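Clilldale Bird Park
Pelican House and Lower Lake – Pre-Opening Safety Checklist
Inspected: 3 Jul 2018
Inspector: Solange Leclerc
Keeper present: Jérémie Hoarau
Work order: 2461

Ratings: OK / Monitor / Fix before opening

1. Perimeter and gates

Outer fence, lake side – OK
No gaps at ground level. Grass has been cut back from the bottom rail as requested in May.

Keeper gate, double door – Fix before opening
Inner door does not self-close. It stops a hand's width short of the latch and has to be pushed. Jérémie says it started after the hinge was greased. Replace the spring and test with the outer door open.

Gate padlock, key 173 – OK
Spare key is in the feed room cabinet, tagged.

2. Walkways and public rail

Boardwalk surface – Monitor
Two boards near the feeding platform are soft at the ends. They hold weight but should be changed this season. The Hisstead end is fine.

Rail height and spacing – OK

Nonslip strips – Fix before opening
Missing on the second step down to the viewing window. The strip on the third step is lifting.

Signs – Monitor
"Do not feed" sign faded, still readable. The bite warning for children is mounted too high and is partly behind the willow.

3. Water and filtration

Cormier pump, main – OK
Guard in place, no leaks at the coupling. Meter read 499 hours since last service.

Backup pump – Monitor
Starts on the second try. Not a hazard in itself, but the log shows the same comment last time.

Outlet grate – OK
Clear. Feathers and weed removed by the morning keeper.

Electrical box – Fix before opening
Cover screw missing, lower left. Outlet tester tripped correctly on both circuits.

4. Night house

Heat lamps – OK
Cages fitted and chains secure. Clearance above straw is within the limit on the door sheet.

Floor drain – OK

Nestex nest pads – Monitor
One pad is torn along the seam and the filling can be reached. Pelicans will pull at it. Swap it out at the next clean.

Emergency light – OK
Stayed on for the full test.

5. Handling and first aid

Catch nets – OK
Mesh sound, handles tight.

Eye protection – Fix before opening
Three pairs listed, two found. Both are scratched. Anyone catching birds needs a clear pair, so handling is off until these are replaced.

First aid box – Monitor
Eyewash goes out of date soon. Reorder with the next supply request.

Result: not cleared. The house stays closed to visitors until all "Fix before opening" items are signed off. 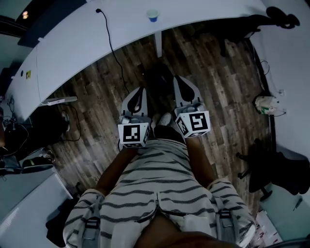 Reinspection covers sections 1, 2, 3 and 5 only. Section 4 does not need to be repeated unless the birds are moved. Jérémie to call when the gate spring is in.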